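Carkville students train simulated arm to sort groceries

CARKVILLE – A student team at Carkville Technical College has finished the first round of a grocery-sorting project in which a simulated robot arm has to pick produce from a cluttered table and place it in a basket, leaving everything else where it was.

The project, named Athumani, runs as part of the college's second-year automation course. The team has four members and is supervised by instructor Nyokabi Kaijage, who set the task in August and wrote the scoring rules.

All of the work so far has been done in simulation. The students have no arm of their own to practice on, and time on the one in the college's machine shop is shared with three other courses. Running the task on lab computers lets the team repeat a trial with the same starting layout, or change the layout and leave the rest of the program alone.

A trial begins with a set of items placed on a table within reach of the arm. Some are produce and belong in the basket. Others, such as drink containers and a mug, are distractors. The program receives a short written instruction, selects the items that match, plans a grasp for each and moves them one at a time. The trial ends when the program reports that it is done or when the time limit is reached. 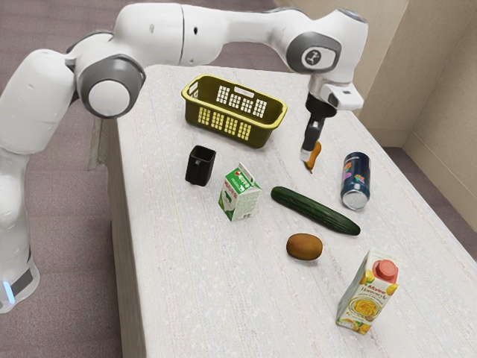
Scoring is strict. An item counts only if it comes to rest inside the basket. Touching a distractor costs points, and knocking one off the table ends the trial with a score of zero. Containers may start upright or on their sides, and the program is not told which.

The team logged 535 trials in the first round, spread over 16 table layouts. Stella Mugo, who wrote the grasp planner, said that round fruit caused more trouble than long vegetables.

"With a cucumber you have a clear long axis, and you close the fingers across it," Mugo said. "A kiwi gives you less to work with. If the fingers come down off center, it rolls, and then the position you planned for is wrong."

Her current version checks the item's position a second time just before the fingers close. If the item has moved more than a set distance, the arm backs off and plans the grasp again. The check makes each pick slower, and the team has yet to decide whether to keep it for every item or apply it only to the round ones.

Pears are handled separately. The planner looks for the narrower end and adjusts the grip height to suit, a rule added after early trials in which the fruit tilted during the lift and struck the basket rim on the way in.

Path planning is the work of Elibariki Obura. His program raises each item straight up before moving sideways, then travels at a fixed height above the tallest object on the table. Obura said a lower path would save time on most layouts but leaves little clearance over juice cartons.

"The score drops more from one carton going over than from a whole trial of slow moves," he said. "I would rather shorten the route than lower it."

Genji Ueda maintains the object models, including the weight and surface friction assigned to each one. Shabani Mushi built the tool that generates layouts and records results. Mushi said the tool rejects any layout in which two items overlap or in which an item starts out of reach.

The second round will add instructions that name only part of the produce, so that some fruit has to stay on the table. It will also use layouts the students have not seen, prepared by Kaijage and kept off the shared drive until the day of the run.

Results from both rounds will go into the team's entry for the Tralance student challenge, which takes simulated and physical projects in separate divisions. Entries are judged on a written report, the trial logs and a live run lasting up to 2 hours.

Kaijage said the report counts for half of the course grade regardless of how the entry places. The automation lab will be open to other students during the second round, and trial logs will be posted on the course page after scoring.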